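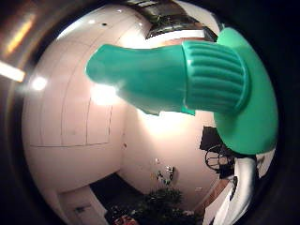

6 min read

So the green nozzle has become my nemesis, and I've been promising a Skodance update long enough that two of you emailed to check I was alive. I am! I've been at the shared workshop most evenings with a hand-held gripper in my fist, picking up the same bit of plastic over and over, and I have feelings about it.

Quick catch-up if you've skipped a few posts. Skodance is the arm I've been building on and off since last September. The hand-held gripper is its twin: same fingers, same wide lens, only with a handle where the wrist would be. I squeeze the trigger and do the task myself, the camera records it, and later the arm gets to learn from my (not very elegant) technique. The fingers are on their fourth version. The trigger is on its second, after the first one pinched the skin between my thumb and finger so many times that I started wearing a gardening glove.

Now, the nozzle. I wanted something awkward, and wow, did I get it. It has a skinny tapered tip at one end, then a collar with raised ridges all the way around, then it flares out into this big flat disc of a base. Every part of it wants a different grip. Take it by the disc and the whole thing wants to swing. Take it by the tip and you've got hold of something narrow and slick with all the weight hanging off the far end. The collar is the only sensible spot, and my version three fingers were too fat to get in behind the disc without bumping it.

So I thinned them down. I took a little off the inside face of each finger and glued on rubber pads, and that went badly, because I'd sanded the plastic with 600 grit and it was far too smooth for the glue to grab. Ciarán Madigan walked past while I was peeling a pad off with my thumbnail, picked up a finger, rubbed it on his sleeve and handed me a sheet of something much coarser without a word. The pads have stayed put since then. Thanks, Ciarán. I owe you sandpaper.

The other headache was the shine. The plastic is a lovely minty teal and it's glossy, so it throws back every light in the room. We have bright ceiling lights and white walls, very pleasant to work in, kind of a pain for a camera on automatic exposure. Tilt the gripper one way and the ridges show up as neat little lines of light. Tilt it another and part of the wall blows out to a glowing patch and the exposure gets dragged around after it. I'd been putting up with this for weeks, assuming it would all come out in the wash.

It did not come out in the wash.

What I ended up doing was locking exposure and white balance at the start of each recording. I have a dull gray card taped to the bench, I point the gripper at it, wait for the picture to settle, lock everything and go. It took one evening to write and maybe ten minutes to stop forgetting to do it. The bright spots on the wall are still there, but they're the same kind of bright from one end of the clip to the other, and the green stays green.

I should say something about the lens too, as I've had questions. It's very wide, so you get a round picture with a black border and everything toward the edge bends. I fought that at first. I spent a couple of nights flattening the picture in software and was very proud of my straight walls, and then I noticed I'd thrown away the outer part of the view, which was exactly the part that told me where the gripper was in the room. Ceiling light, door frame, wall panels – all that stuff out at the sides turns out to be terrific for tracking. So I went back to the bendy version and left it alone. The walls curve. I've made my peace with it.

On to numbers, for those who like them. I recorded 128 pickups of the nozzle and kept 104. The ones I threw out were mostly my fault: forgot to lock the exposure, squeezed before I was lined up, and in one case talked to Treasa Fitzgerald for the whole recording while waving the gripper around to make a point about parking. She has asked for a copy of that one.

Treasa also had the best idea of the month. I'd been starting every pickup from pretty much the same place, straight in front of me with my elbow tucked in, and she said it looked like I was ironing. Fair! So now I start high, low, off to the side, from behind the disc, wherever. It's slower and I look ridiculous, but the clips are a lot more varied and I think the arm will need that when the nozzle isn't sitting exactly where I like to put it.

Little things I changed along the way, in no order:

The cable now runs down the back of the handle and clips in at the bottom. It used to loop out to the side and catch on my sleeve.

New servo from Druko for the arm's gripper. The old one buzzed when it held anything. This one buzzes too, at a nicer pitch.

The trigger spring is softer. My hand was a claw by the end of a long session and I couldn't open a jar when I got home.

I named the folder "nozzle_final" and then had to make "nozzle_final_2", so I have learned nothing in all my years.

As for the arm itself, it's bolted down and it moves, and I've replayed some simple motions through it at low speed with my hand on the stop button. I haven't let it near the nozzle yet. There's a wobble in the wrist joint that I can feel if I hold the gripper and push, and I'd like to get that out before I start blaming the software for missing. I think it's the bearing seat. I reprinted it a hair tighter last night and it's sitting on my kitchen counter next to the toast crumbs, waiting for me to find the right screws.

If you've used thin rubber pads on printed fingers, please tell me how long they lasted. I'm seeing a bit of wear at the corners where they slide along the ridges, and I can't decide between a tougher rubber and just cutting a stack of spares. I'm leaning toward spares, mostly because I already have the scissors out.

Next post will be the wrist, and possibly the arm's first go at the collar if the bearing behaves. I've also got my eye on the workshop's dented watering can as the object after this one – round handle, long spout, terrible balance. Treasa says I'm picking fights with plumbing now.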